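Visit notes: the software group at Jikitz, Clivgate

The open afternoon at Jikitz ran from one o'clock until a little after five. Most visitors had come for the hardware. I had asked in advance to spend my time with the software group, and Uliana Hrytsenko, who leads it, let me sit in for most of the afternoon. What follows is written up from my notes and covers control, perception and tooling in that order. I have left out the welcome talk and the building tour.

Control

The arm stack is split into two processes. The lower one closes joint torque loops at 2000 Hz and knows nothing about tasks. The upper one runs at a much lower rate and sends down a desired hand pose, a stiffness matrix and a feedforward wrench. Each message carries a time stamp and an expiry. If nothing fresh arrives before the expiry, the lower process holds position and drops stiffness along the last commanded direction of motion.

Rostyslav Polishchuk, who wrote most of the lower process, explained why stiffness is set from the upper level. Overhead work puts the hand above the shoulder for long stretches, and gravity error shows up there as a slow vertical drift. The old fix was to raise stiffness everywhere. It held the hand still, but contact forces went up with it, and a small error in the surface estimate became a hard push. The current version keeps the vertical axis soft near contact and corrects the drift with an online estimate of payload mass. The estimate is frozen as soon as contact is detected, so that the reaction force is not read as extra weight.

Contact detection itself is a plain threshold on the residual between modeled and measured torque, with a short window to reject spikes. Cable drag is the main source of false positives. The group has tried modeling it and gave up; they now fit a per-session offset during a short warm-up motion. Rostyslav considers this unfinished and said so twice.

The two arms share one planner but do not share a clock on the hand side. Different end effectors are treated as plug-ins with a common interface: open fraction, force limit, and a list of named grasp frames. A five-fingered hand reports many more states than a gripper, and the planner ignores nearly all of them.

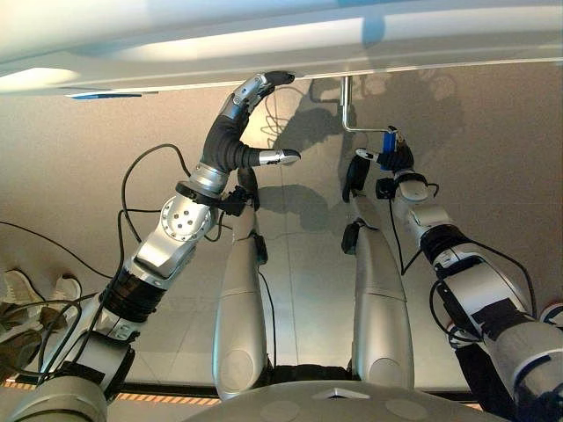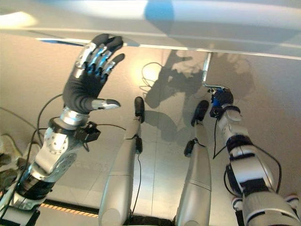

Both arms at work under the overhead panel, with the gripper on the bent metal rod. Head view.

Perception

Lesia Palamarchuk took over for this part. The head view is the primary input, and her group's difficulty with it is easy to state: glossy white surfaces. Depth on them is sparse, and reflections move when the head moves. Her pipeline therefore does not try to reconstruct the panel as a surface from depth. It finds the straight near edge in the color image, fits a plane through the few depth points that survive filtering, and uses the edge to fix the remaining rotation. The plane is updated only when the edge fit agrees with the previous one within a set tolerance. Otherwise the last good plane is kept and its covariance is inflated.

Thin metal rods are handled separately. A bent rod has two straight sections and a corner, and the corner is the useful feature, as it fixes the position along the rod. The detector outputs two line segments and a joint point, or one segment with a flag saying the corner is hidden. When the flag is set, the planner has to rely on the grasp frame recorded at the last clear detection. I asked how often that happens and was told that it depends on wrist angle more than anything else.

Shadows on the floor gave trouble in an early version of the self-collision mask. The mask was learned, and it labeled arm shadows as arm. It has been replaced with one rendered from joint angles and dilated by a fixed margin. Cables fall outside the margin some of the time. Those pixels are passed on as unknown, and the planner is allowed to move through unknown space below a speed limit.

Planning

I have less to report here, as the person who owns the planner was away. Nazanin Nazari stood in and went through the cost terms. There are 17. She would like fewer, and several have weights that have not been changed since the project started. The term that matters most for overhead work penalizes elbow postures that put the forearm between the head camera and the contact point. Without it the planner picks shorter paths and blinds itself for the last part of the approach.

Replanning is triggered by a change in the plane estimate or by loss of the rod corner. There is no periodic replan. I thought this was a weak point, and we discussed it for a while without settling it.

Tooling

The logging system was the best thing I saw. Every message between processes is written to a single ring buffer holding 30 minutes, and an operator keypress saves the stretch around the moment of interest. Ivan Nechyporuk showed the replay tool, Savchuk, which feeds a saved log back into any one process while the others are stubbed from the recording. A new contact detector can be run against the whole archive overnight. The archive stands at 4000 saved clips, each with a one-line note typed by whoever pressed the key. Some of the notes are useful. Many say "again".

Savchuk also does differential replay: two builds, same input, first diverging message highlighted. Ivan's team runs it on every merge to the upper control process. The lower process is excluded, as its timing cannot be reproduced on a desktop machine — there is a separate bench for that, which I did not get to see.

Configuration is less tidy. Calibration files live in one repository, gains in another, and the warm-up offsets are written to local disk and lost on reinstall. Uliana has a plan to merge them under the Vustcombe release in February.

Open points from my side: the missing periodic replan, the frozen payload estimate if the grip slips after contact, and whether the plane tolerance should depend on head speed. I have sent all three to Uliana and will add her replies to these notes when they come in.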